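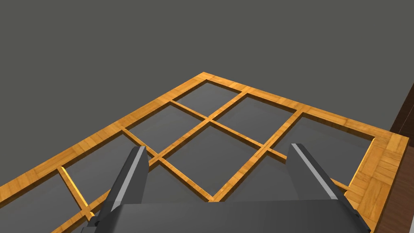
5. Recording demonstrations in the Hoddale room

Jidex stores each demonstration as one episode: the view from the body, the view from each gripper, the joint positions of both arms and the line of text that names the task. This section covers recording episodes for the door tasks by hand. In the gripper view the two fingers should come up from the bottom edge and stay open, with the wooden lattice visible in the gap between them, before you start an approach. If the fingers are closed at that point, open them and let the view settle.

Complete section 4 (pairing the hand controllers) first. Section 6 deals with the drawer tasks, which use a different reset.

5.1 Before you start

1. Open the Jidex recorder and load the Hoddale room. Wait for the status line to read Ready.
2. Select the task from the list. Do not type your own task text. Two spellings of the same task will be exported as two tasks.
3. Enter your operator code. Guest codes can record, but their episodes go to the holding folder and must be released by the person in charge of the set.
4. Check that all the views are live. Move each arm slightly and watch for the change. A frozen view does not stop the recorder.
5. Set the episode limit. The default is 90 seconds and suits all the door tasks.

Note: The room can be reset with the doors in different positions. The start position is chosen by the recorder, so take what you are given. Resetting again and again until an easy start comes up will leave the set short of the hard ones.

5.2 Recording an episode

1. Hold both controllers in a relaxed position and press Arm. The robot's arms will follow you after a short delay.
2. Press Record. The counter in the corner starts from zero.
3. Bring the working arm towards the door at an even pace. Keep the other arm clear of the lattice.
4. Line up the gripper before you close on anything. Small corrections are fine and are worth keeping.
5. Carry out the task as worded. If the task says to open the door, stop once it is open.
6. Open the fingers, draw the arm back and press Stop.
7. Mark the episode Good, Poor or Discard.

Caution: Do not press Reset while recording. The episode will be saved with the jump in it, and the checker does not always catch this.
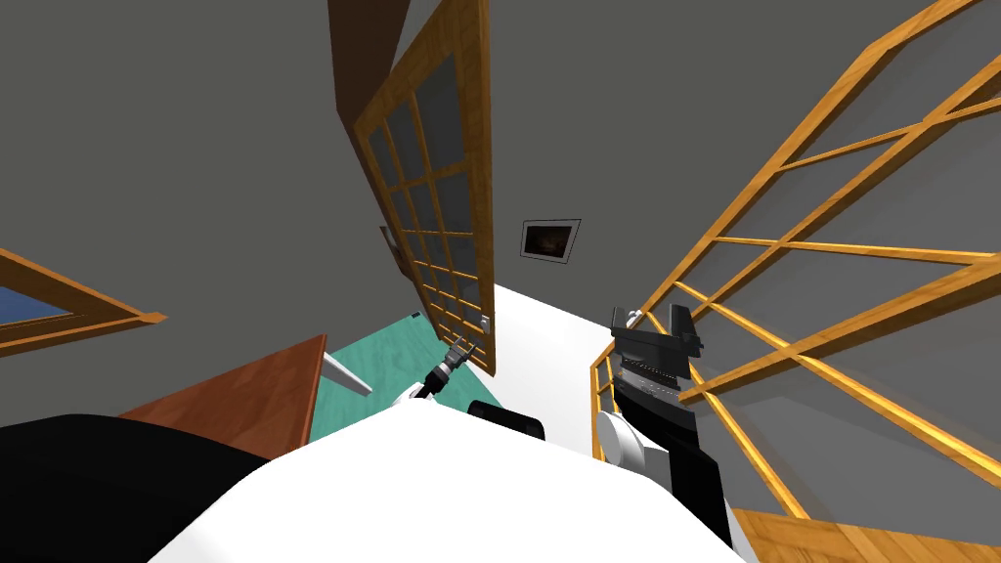 Sarmīte Lill asked whether a missed grasp should be thrown away. Her team at Grīnberga had been discarding every one, and the trained model then had no idea what to do after a miss. Keep the episode if you recovered and finished the task, and mark it Good. Mark it Poor if you finished but pushed the door with the wrong part of the arm. Discard is for episodes where a controller dropped out, a view froze or the wrong task was selected.

5.3 Using both arms

Some tasks in the list carry the tag 2-arm. Both arms must do part of the work in these, and the episode will fail the check if one of them stays still throughout.
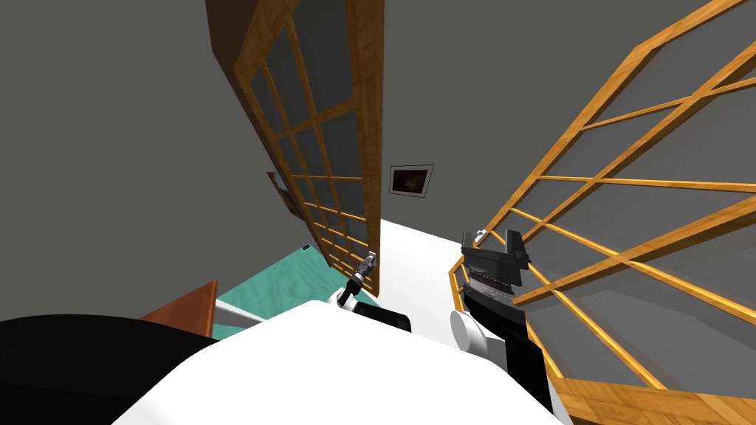

Figure 5-3. Body view, both arms forward between the open doors.

1. Move one arm at a time until you are used to the delay.
2. Watch the nearer arm. It takes up a lot of the body view and is easy to misjudge against the door beside it.
3. Use the gripper views for the last part of the approach and the body view for everything else.
4. If the arms touch, stop, back both away and carry on. There is no need to discard.

Note: The body view can look steeply tilted when the robot leans. Leave the view angle alone. Changing it part way through a set means the earlier episodes no longer match.

5.4 Checking the set

Play back the first episode of every session in full, and after that one in 7. During playback, switch to the gripper view and step through the approach slowly.

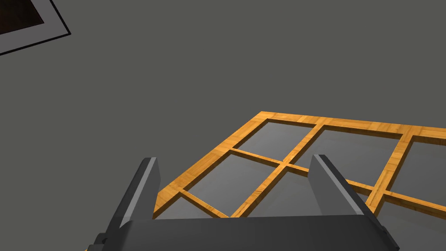 Look for sudden jumps between one step and the next, long stretches with no movement at the start, and fingers that pass through the wood. Trim a still start with the Trim slider. Jumps and pass-throughs cannot be repaired, so change the mark to Discard.

When the session has been checked, choose Export and pick the Fedberg layout. The September set for Hoddale came to 3390 episodes and took nearly a whole night to write out, so start a large export at the end of the day. Leave the recorder open until the status line reads Export complete. Closing it early leaves a part file, which must be deleted by hand before you try again.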